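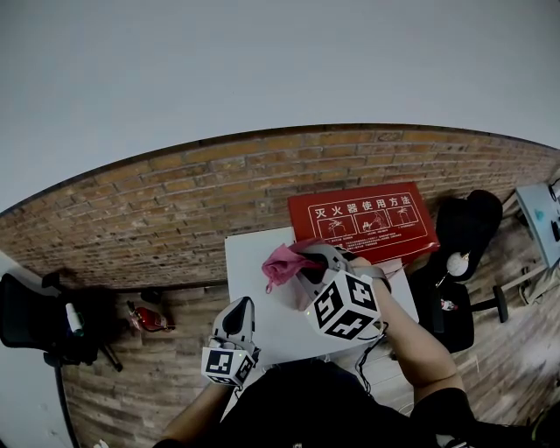

Detlef Hamann would have preferred, he wrote in reply to the invitation, that the question of rules of origin be taken before lunch, while the officials were still in the room. The organisers agreed, and the session on origin declarations was moved to the first place on the agenda. It ran for the whole of the morning and produced most of what the participants took home with them.

The meeting was the second in a series arranged by the Mullow Forum, which brings together exporters, freight companies and trade officials from both sides of the market. The first, held in the spring, had been given over to tariffs. By July it had become clear that tariffs were the smaller part of the difficulty. For most of the firms that attend, duty has been low or nil for years. What costs them money is proving that they are entitled to pay nothing.

A preferential trade agreement lowers or removes duty only on goods that originate in the territory of one of the parties. A chair made of local timber by local hands presents few problems. A chair with a local frame, an imported gas spring and fabric woven in a third country is a different matter, and the answer depends on the share of value added, on the customs heading of each part, or on both. The exporter must hold the evidence and the importer must be able to produce it when asked.

Dolline, which makes seating for offices and waiting rooms, has been through the exercise more often than most. The company told the meeting that a single model of its adjustable chair draws on 30 separate supplier declarations, several of which lapse each year and must be requested again. Where a supplier does not reply in time, the chair is shipped without a claim to preference and the customer pays the full rate. The firm has not lost the customers concerned, but it has on two occasions reduced its price in order to keep them.

Officials present did not dispute the account. They noted that the agreement already allows for long-term declarations, and that many exporters continue to ask for a fresh document with every consignment, either from habit or on the advice of an agent. The representative of the customs service undertook to issue revised guidance, with worked calculations for furniture, processed food and electrical parts, and to have it translated before the end of the year.

There was less agreement on the matter of small consignments. Under the present arrangement an approved exporter may make out its own statement of origin for goods of any value, while a firm without that status must apply for a certificate once the value of the consignment passes a fixed limit. Byun, a family business that sells dried fruit and nut pastes to specialist shops, sends out parcels that fall on both sides of the line. Its managing partner described the application for approved status as fair but slow, and said that the company had waited 4 months for a decision and had been asked for the same production records by two different offices.

Several speakers took the view that the threshold should simply be raised. Mr Hamann did not. He argued that a higher threshold would help those firms whose parcels happened to fall just above the present one and would do nothing for the rest, and that the time of the negotiators would be better spent on the application itself. A single form, a single office and a fixed period for reply would be worth more to a company such as Byun than any change in the figure. His proposal was recorded in the minutes, and the forum will put it to both delegations in writing.

The afternoon was devoted to transport. Ciler, a haulage company with depots on either side of the frontier, presented the results of a survey of its own drivers. The company had asked them to keep a note of every stop longer than an hour and of the reason given for it. The survey covered 1,000 crossings. The longest delays were seldom caused by inspection of the goods. In most cases the lorry was waiting for a document that had already been sent, and which the receiving office had not yet opened or could not match to the vehicle.

The finding led to the liveliest exchange of the day. Representatives of the freight companies asked why advance information, which they are now obliged to lodge electronically, was being printed out at some posts and checked by hand. The officials replied that the two national systems had been built at different times and do not share a reference number. A joint number has been agreed in principle. It requires a change in secondary legislation on one side and a new contract with a software supplier on the other – neither of which, it was conceded, can be expected before the winter traffic begins.

In the meantime a more modest measure is to be tried. Five operators, Ciler among them, will attach a common cover sheet to every electronic file, carrying the registration of the vehicle and the consignment number in a fixed place. The posts taking part will acknowledge receipt by message before the lorry leaves the depot. If no acknowledgement has come, the driver will not set out. Some of the smaller hauliers expressed concern that this would only move the queue from the frontier to the yard, though they accepted that a driver waiting in a yard can at least be given other work.

Readers who follow the wider negotiations will observe that very little of this touches on the great questions between the parties. Public procurement, services and the mutual recognition of professional qualifications were not discussed, and the forum has no mandate to discuss them. Those chapters remain with the ministries. There is nevertheless a growing readiness in the ministries to treat technical meetings of this kind as a source of evidence, and the head of one delegation stayed for the entire transport session, having been expected only for the opening.

The question of language was raised towards the end. Guidance on origin is published by each side in its own language and in English, and the versions do not always agree. One participant pointed to a note on packaging materials in which the English text says that such materials may be left out of the calculation and the original says that they must be. A company relying on the wrong version would have no defence in an audit. The two customs services will exchange lists of known discrepancies, and firms are invited to report any others through the secretariat.

A word should be said on costs. The forum is financed by subscription, and participation in its meetings is free of charge to companies with fewer than 30 employees. The secretariat has asked larger members to consider meeting the travel expenses of their smaller suppliers, who are often the firms from which a declaration is needed and the least likely to have anyone on the staff trained to complete it. Dolline has already agreed to do so for the autumn.

The third meeting will deal with product standards and testing, with a half-day set aside for conformity certificates in the electrical trade. Written questions may be submitted to the secretariat in either national language or in English, and should reach it at least 5 working days before the meeting. The minutes of the July session, including the text of Mr Hamann's proposal and the summary tables from the drivers' survey, are available to members on request.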